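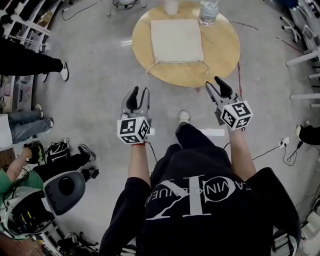 Quilted seat pad, off-white, on the round light-wood table. The tie strings hang over the rim.

Seat Pads and Round Tables: Calldale Gallery

Page maintained by Rhydian Eynon. Last revised 25 January 2024.

This page covers the square quilted pad and the round table used in the main room at Calldale. It replaces the May version, which listed the old foam pads. Dimensions and care notes are collected under the picture so that they can be checked against the stock sheet.

Pad
Square, off-white, quilted. Beige ties on one edge for fastening to a chair back. Stock line: Indent, size 400 mm. The cover does not come off, so the pad is washed whole at low temperature and dried flat. Ties are knotted once, with no bow. Replace the pad when the filling shifts to one side and will not shake back.

Table
Round top, light wood. Wipe with a damp cloth and then a dry one. No spray polish, as it marks the pads. Bottles and cups go toward the far side of the top while a pad is being laid out; in the picture there is a clear plastic bottle at the right and a white cup at the left.

Floor
Gray concrete, sealed in 2000 and not recoated. The thin red line to the right of the table stays uncovered. Loose cables are coiled and hung up at the end of the day. Bags may stay on the floor if they are clear of the chair legs.

Shelving
White metal, along the side of the room. Equipment is returned to the shelf it was taken from. Spare pads are not kept on this unit. They are in the closet, flat, in stacks of 5, with the ties tucked under. A stack left on its side for a few weeks takes on a curve that does not press out.

Stock
28 pads in use at Calldale. A second set is at Jullalthorpe, same pattern, darker ties. Do not mix the sets in the wash. Onyekachi Ogunleye holds the stock sheet for both sites and takes replacement orders. Chairs are from the Ibrahim range, and the pad ties fit the two outer back rails only.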